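September, notebook 4, p. 27

Fill valve noise, second-floor restroom line. Hiu-tung Yang logged the complaint again: a whine on the riser for the last part of each refill, audible in the metrology room and showing up on the balance.

Static pressure at the riser unchanged from last entry. Swapped the Morine valve for the Gestoder unit, same float height. Whine moved up in pitch and got shorter. Throttling the stop valve by a quarter turn removes it but the refill becomes too slow to be acceptable.

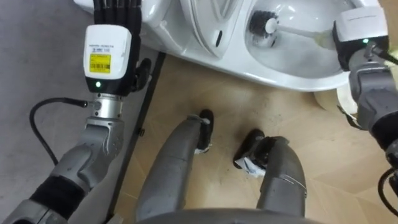 Toilet and beige floor tile, seen from above.

Calum Menzies thinks the pipe clips are the path into the wall. Plausible. The accelerometer on the clip nearest the balance table peaks near 1,000 Hz, with a weaker line at 2,000. Nothing comparable on the drain side.

To do:
Rubber-lined clips, 4 off, from Dresov. Ho-yin Hsu to order.
Repeat the balance drift run overnight with the stop valve shut, for a baseline.
Ask Fung-ping Kong whether the arrestor on the riser was ever recharged. No record of it in notebook 3.

Leaving the Gestoder valve in until the clips arrive.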